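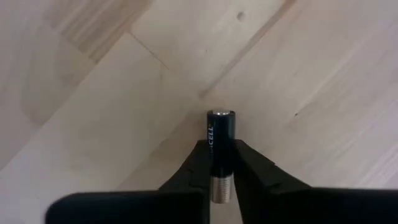 Gonari Cylindrical Cells for Schools and Workshops

Drokness Supplies offers the Gonari single cell to schools, training centres and public workshops. The cell is intended for torches, wall clocks, small radios and the bench kits in our Vurnach range. It is sold for general use and is not rechargeable.

The wrapper is black for most of its length, with white lettering along the side and a metallic section at the lower end. The silver terminal is left exposed at the top. Users should check the direction of the cell against the marking inside the battery compartment before closing the cover.

Ordering

Cells are supplied in trays of 100. The minimum order for institutions is 2 trays. Orders received before noon on Wednesday are sent out the same week. Customers with a standing order may change the quantity at any time by writing to the supplies office. For orders above 4000 cells, delivery is arranged separately and a written quotation is provided.

Storage

Cells should be kept in their tray, in a dry cupboard at room temperature, until they are needed. They should not be stored in a drawer with keys, coins or loose metal parts. Old and new cells must not be used together in the same device. A cell with a torn wrapper or a marked or leaking end should be withdrawn from use.

Return of used cells

Used cells may be returned in the Zamfir collection box, which holds up to 230 cells and is delivered flat with its own lid and label. Full boxes are collected with the next delivery. Other types of battery must not be placed in the box.

The current price list was issued in March and remains valid until replaced. Questions about institutional accounts should be addressed to Smaranda Ghiță, Supplies Office.

Contact | © Drokness Supplies. All rights reserved. | Back to top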